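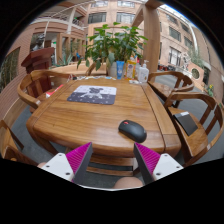
Clovach Table Reset System

The Clovach handles routine clearing and resetting of shared work tables. Staff set the order of tasks and may stop the unit at any time. At Semple, five attendants moved from evening clearing to the help desk, and their shifts now end at 7 p.m.

Training takes two hours per person. Service contact: Kenna Crichton.

Supplied with gripper pads, mounting plates and staff guide.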